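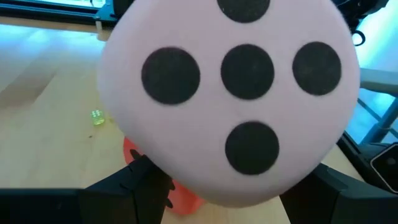

Section 6: Household Chore Trials – Tidying Soft Items into a Bin

16 March 2022
Prepared by Shewit Worku and Ayana Gidey, Felmont Home Tasks Group

6.1 Purpose

This section sets out how the two-arm bench is to be prepared and run for the tidying trial. The trial forms part of the Grukumero programme, which asks how far present machines can carry out ordinary chores in the home and light work on the shop floor. Tidying is the simplest chore in the programme. It should not be taken as a sign that a machine is ready to clear a family's living room.

Sites that have not yet completed the start-up checks in Section 3 must do so before going further.

6.2 Preparing the table

1. Confirm that both arms are at rest and that the stop button is within reach of the operator.
2. Place the clear bin towards the rear of the table, on the left. It need not be square to the edge.
3. Set out the large foam dice on the open part of the table. Leave enough room between them for an open gripper to pass.
4. Add small items only if the trial sheet calls for them. They are used for the sorting trial in Section 7 and may stay on the table during tidying.
5. Stand clear of both arms before switching to run.

Note: The dice need not show any set number. Operators should vary the upper faces between runs.

Caution: Do not reach into the bin while either arm is powered.

6.3 Running the trial
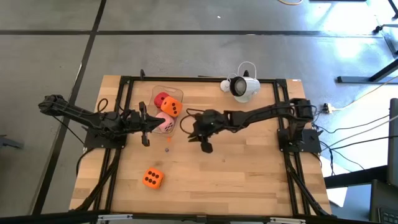

6. Start the run from the keyboard and allow the arms to work without help. An item that falls outside the bin is to be left where it lands.
7. A run ends when every large item is in the bin, or when the time on the trial sheet has passed.
8. Record a run as complete, partly complete or stopped. A run in which a person touched any item is recorded as stopped, however well it was going.
9. Carry out 28 runs for each layout. Short sets will be returned to the site.

Note: Foam gives way under the fingers, and a grip that holds a soft die may fail on a hard one. Results from this section must therefore not be quoted for crockery, tins or toys in general.

6.4 Reading the results

At the close of the last round, Felmont held records of 728 runs from the sites at Kan and Amell. Large soft items on a clear table gave little trouble. Small items close to the bin were a good deal harder, and the arms were slower than a person in every layout. The Group's present view is that a machine can help with a chore of this kind where someone has first arranged the room to suit it – a condition few homes will meet.

Sites should report speed and completion separately. Hagos Gashaw will accept corrections to earlier sheets until the end of August.

6.5 Resetting between runs

10. Switch both arms to rest and wait for all movement to stop.
11. Empty the bin and return it to its place.
12. Set out the dice in the next layout on the trial sheet.

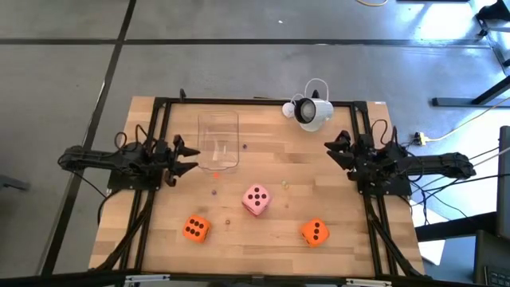
Figure 6.3 Three foam dice on the table, with the clear bin behind.

13. Check that no cable lies across the working area before starting again.

Related sections
Section 3: Start-up and Stop Checks
Section 5: Gripper Care
Section 7: Sorting Small Items
Section 9: Folding Cloths and Towels

Last updated by Yeshi Admasu, issue 33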